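Seit dem Frühjahr bin ich wieder im Tanzfieber!

Angefangen hat es mit einem Zettel am Schwarzen Brett im Supermarkt: Lindy Hop für Wiedereinsteiger, donnerstags um halb acht, bei Idance im Hinterhof. Ich hatte vor zwölf Jahren mal einen Kurs gemacht, ihn sehr geliebt und dann einfach aufgehört, wie man eben mit Sachen aufhört (Umzug, Job, Knie). Also hin da, mit alten Turnschuhen und feuchten Händen.

Was soll ich sagen, der Körper merkt sich so viel! Beim ersten Swing Out bin ich noch gegen die Heizung gelaufen, beim dritten war plötzlich dieses Ziehen und Federn wieder da, das man niemandem erklären kann, der es nicht kennt. Wir waren 25 Leute, bunt gemischt, und nach jedem Lied wurde gewechselt. Man tanzt also an einem Abend mit fast allen und lernt von jedem etwas. Manche führen ganz klein und leise, andere mit viel Schwung, und mit einer älteren Dame habe ich so gelacht, dass wir den halben Refrain lang nur gewippt haben.

Inzwischen habe ich auch richtige Schuhe, mit glatter Ledersohle, von Eklund. Der Unterschied ist enorm. Mit Gummisohle bremst man bei jeder Drehung und spürt es am nächsten Tag im Knie, mit Leder gleitet man — am Anfang allerdings auch dann, wenn man gar nicht will. Mein Tipp: die ersten Male zu Hause auf dem Küchenboden üben, mit einer Hand an der Arbeitsplatte.

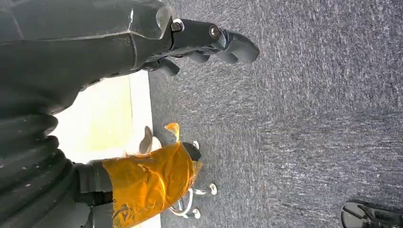
Und dann die Musik! Ich höre seit Wochen fast nichts anderes. Meine Playlist hat jetzt 422 Stücke, viel Basie, viel Ella, dazwischen ein paar neuere Bands, die ich über den Kurs kennengelernt habe. Zum Üben nehme ich die langsamen Nummern und zähle laut mit, sehr zur Freude der Nachbarn. Beim Abwasch geht der Charleston-Grundschritt übrigens wunderbar.

Im Dezember ist der große Ball im alten Saal von Cladholm, mit Liveband und Crashkurs am Nachmittag. Die Karte kostet 35 Euro, ich habe meine schon! Über das Kleid denke ich noch nach, es soll sich gut drehen und trotzdem Taschen haben — wer einen Schnitt für einen Tellerrock mit Taschen kennt, bitte unbedingt in die Kommentare damit. Auf dem Stoffmarkt habe ich einen dunkelgrünen Baumwollstoff mit winzigen Punkten im Auge, drei Meter müssten reichen.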